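Ilham Sopacua keeps the letters in a flat box under the stairs. There are 42 of them, all written by one man, a ship's carpenter named Liew, who worked at the Trakcombe yard in the 1850s and sent money home whenever a captain would carry it.

Sopacua came across the first of them in an estate sale lot, folded inside an account book. She was teaching history at a high school then and bought the account book for a lesson on wages. "I paid very little for it," she said. "I was after the columns of figures. I didn't find the letter until I got to the back."

It took her 16 years to track down the rest. Most had stayed with two branches of one family, and a few had gone to a dealer. She has spent the time since she retired putting them in order and working out what they say about the yard.

Trakcombe built small coastal traders. Its owner, Biltov, hired men from wherever he could get them and paid by the task. A carpenter who fitted a deck was paid for the deck, however long it took. In wet months there was little work and the men ran up debts at the yard store.

"The store is the part I would ask people to look at," Sopacua said. "You could owe the store more in September than you had earned since spring. And you couldn't leave the yard owing money. Biltov had the constable on his side in that."

Liew's early letters say almost nothing about this. He writes about food, the cold, and a cousin's wedding he missed. Sopacua thinks he didn't want to worry his mother, or that he knew the letters might be opened. The debt first comes up in the ninth letter, in one line, where he asks that no one send a brother out to join him.
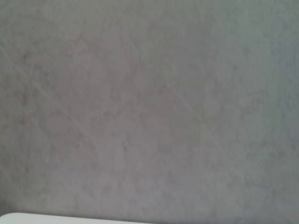
"After that line I went back and read the first eight again," she said. "He mentions a new coat in one of them. Later I found the coat in the store ledger. He was still paying for it two years on."

The account book gives the other side. By its reckoning Liew owed 130 dollars when the schooner Timeler was launched, and he had no way to clear it on task pay. The Timeler left with a short crew. Liew was on board, signed on under the name of a man who had died that winter.

How he arranged it is not clear. Sopacua believes a clerk helped him, since the dead man's account was left open for another month, but she has no proof and says so in her notes. "I have a guess about which clerk," she said. "I would rather not print a guess about someone who can't answer."

The letters go on for another decade from a different port, under his own name again. He married, bought a share in a boat shop, and took on apprentices. He never describes the night he left - only that the weather was fair and he had kept his tools.

Sopacua's edition of the letters runs to roughly 200 pages with the ledger entries printed beside them. She made her own transcriptions and left his spelling alone. Three words in the last letter are still unread. She has shown them to several people, and each of them read something different.

"One of them says it's the name of a dog," she said. "It might be. He did have a dog by then."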